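Mollah Table Runner, 138 cm
By Umwood, woven in Dratbridge

I've been making these runners for years and the Mollah is still the one I use at home. It's a heavy linen and cotton mix – thick enough to stay put when somebody leans across for the potatoes – and it gets softer every time you wash it! 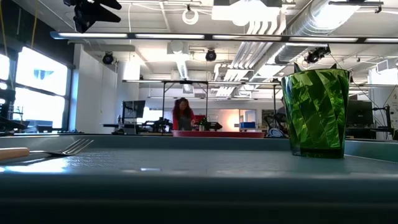
Colors are oat, rust and a deep blue I call Busten, after the town where I grew up. I dye in small batches, so if you want two that match, please order them together (I'll pick from the same roll).

Care is easy. Warm wash, line dry, and iron it damp if you're the ironing type. I'm not.
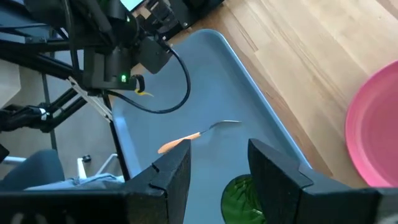

Light blue tray with a raised rim.

Size: 138 cm long, plain hem
Item no.: 819
Made to order from March, and I can do custom lengths up to 200 cm – just send me a note with your table size before you check out.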